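Section 4. Preparing the workcell host computer

4.1 Scope

The arm controller in the Zoltine build does not run the motion planner. Planning is done on a separate desktop or workstation board, called the host in this manual. This section covers removing the cooler and memory from a used host, cleaning the processor and checking the board before the planner software is loaded. Any working machine with a free network port will do.

4.2 Before you start

You will need a crosshead screwdriver, an anti-static wrist strap, lint-free wipes, isopropyl alcohol and thermal paste. If the gripper is fitted with the Tekberg soft pads, take them off and store them away from the alcohol.

CAUTION: Disconnect the host from the wall before opening the case. Hold the power button in for 4 seconds to discharge the supply. The arm stays on its own supply, so keep the emergency stop within reach whenever the arm is powered.

4.3 Removing the cooler and memory

1. Lay the case on its side on the bench mat, with the board facing up.
2. Clamp the case to the bench. The arm can push it out of position.
3. Unplug the cooler fan from its header.
4. Loosen the cooler screws a little at a time, working in a diagonal pattern.
5. Twist the cooler gently to break the paste bond, then lift it straight up. Do not pry against the board.
6. Open the latches at both ends of each memory slot and lift the modules out. Label them by slot.

NOTE: If the cooler will not twist, reconnect it, run the machine for around 14 minutes and try again with the power off.

4.4 Teaching the approach position

1. Set the arm speed limit to 100 mm/s on the Tavares pendant.
2. Jog the gripper over the case from the open side, fingers closed.
3. Stop above the board and tie back any cable in the path of the wrist.
4. Save the position as HOST_APPROACH.
5. Retract the arm and repeat the move once from the saved program.

CAUTION: Do not save a position with the fingers touching the board. The force limit on the Zeltel wrist is not set low enough to protect a socket.

4.5 Cleaning the processor

Clean the processor while it is still clamped in its socket, with the arm retracted and stopped. Dampen a wipe with alcohol and work from the edge of the metal lid towards the centre, changing wipes as they discolour. A streaky tan film like the one on the lid here is old paste and has to come off completely before new paste goes on. Leave the retention lever down throughout, and keep alcohol out of the empty memory slots above and below the socket. Let the lid dry fully, then go to Section 5 for paste and cooler fitting.
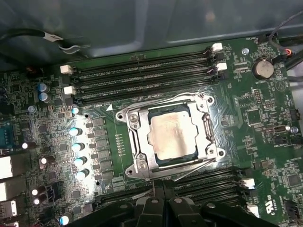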